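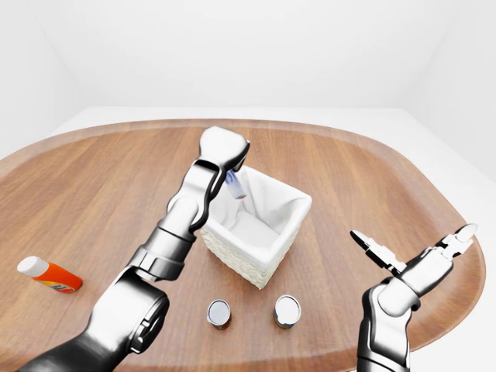

The Kurnness cell in simulation, left gripper over the lined basket and right gripper open.

Holosik puts its full setup and upkeep notes for the Kurnness two-arm cell online

SKALCOMBE, December 18, 2024 - I've been looking after the Kurnness cell at Holosik since it was a folder of half-finished joint files, and today I get to tell you that the whole setup and upkeep notebook is free to download. All 196 pages of it! That includes the chapter on wrist offsets, which I rewrote more times than I'd like to admit.

For anyone meeting us for the first time, Kurnness is our simulated packing cell. It has two arms, one table, a basket, and a handful of small groceries and bathroom-cabinet things to put in it. Customers try out a packing job in the simulation before they bolt anything to a floor, and it needs looking after much as a physical cell does. Arms drift from their saved home pose after a careless edit. Somebody swaps a table model and the height is off. A gripper that closed nicely last month starts passing straight through a box (my least favorite morning).

The notebook starts with the table, and so should you. We use the Marchetti, our long oval top with a raised rim, and that rim has caused more trouble than both arms put together. If the collision shape is copied from a flat table, the fingers will sink into the edge on a low reach and the physics will throw the arm back at you. Load the Marchetti shape file, drop a test can on the rim, and watch where it settles. Do that before you touch a single joint.

Next come the arms. Park the right one with its gripper open and leave it there while you tune the left. I know it's tempting to do both together, and I did it that way for most of a year, but when something shakes you can't tell which side started it. Once the left arm can reach over the basket and come back to its own side without a wobble, swap over and do the other one.

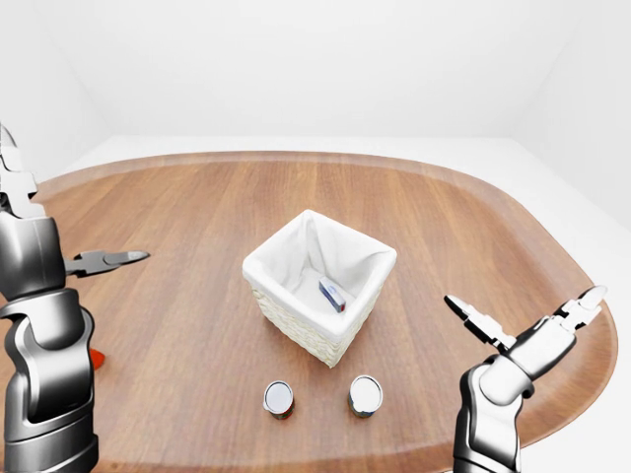
A small box tilted against the inner wall of the basket, with two cans on the table.

The basket gets its own chapter. Ours has a white fabric liner folded over the top, and people like to delete the liner to save computing time. Please don't, at least not at first! The folds change how high you have to carry an item over the rim, and a release height tuned on a bare basket tends to come out too low when the cloth goes back in. We set the liner first, let the fabric settle completely, freeze it, and only then record the release point.

Then there are the fingers. Version 2 of the gripper file, included in the download, has separate friction settings for the pads and for the sides of the fingers. The old file used one number for everything, so thin packets would stick to the side of a finger after the hand had opened. If you have an older copy of the cell, this is the first fix I'd make. It takes a few minutes and you don't have to redo your arm calibration.
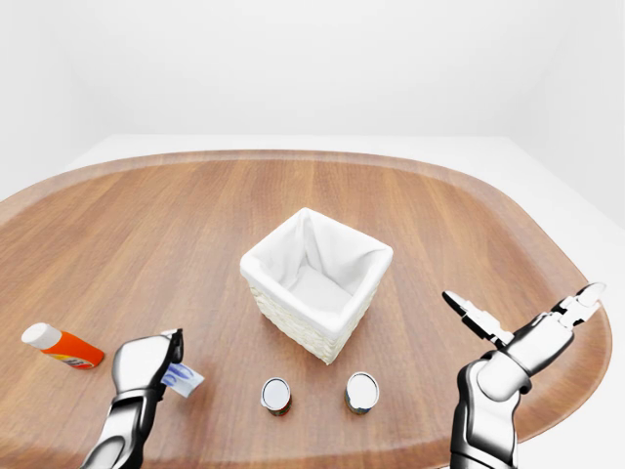
I get asked a lot how often the cell should be checked. My own routine is a short check every 200 runs and a full one every 1,000. The short one covers home pose, finger closing and the contact log, and I usually get through it with a cup of coffee. The full one goes back to the table and works forward through every chapter, including the dull part where you compare item weights against the list. Don't skip the weights. I once lost two days to a can that somebody had saved with the decimal point in the wrong place, and I blamed the elbow joint the entire time.

Cameras need a look as well. We keep the usual view over the arms plus a wider one from farther back, and I check the wide one whenever an arm has been moved or reloaded.

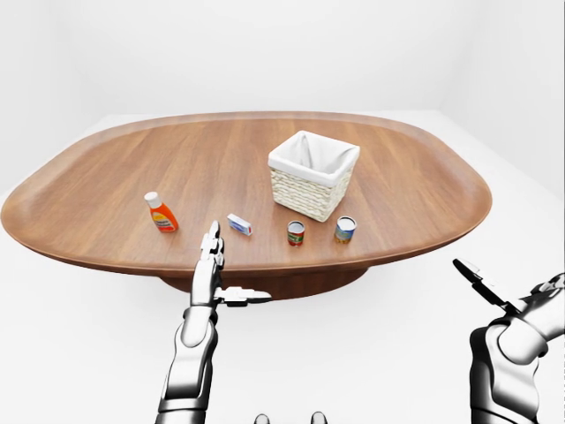

Keep a spare copy of the cell that you never edit. Mine is read-only, and when a repair goes sideways I load it next to the broken one and compare joint limits line by line. The notebook has a printable sheet for this, with room in the margins for your own numbers.

The download includes the notebook, the Marchetti table shape, the new gripper file, the item weight list and the check sheets. Existing Kurnness users will find everything in their account under Upkeep. New users can ask for a trial copy through the Holosik site. In January we'll add a chapter on replacing one arm without resetting the other, and if you've got a repair story or a setting that works better than mine, send it over and I'll try to get it in.

About Holosik
Holosik is based in Skalcombe and builds simulated work cells for small packing and sorting jobs. Kurnness is its two-arm tabletop cell.

Press contact: Kurnness desk, Holosik, Skalcombe. Screenshots are available on request.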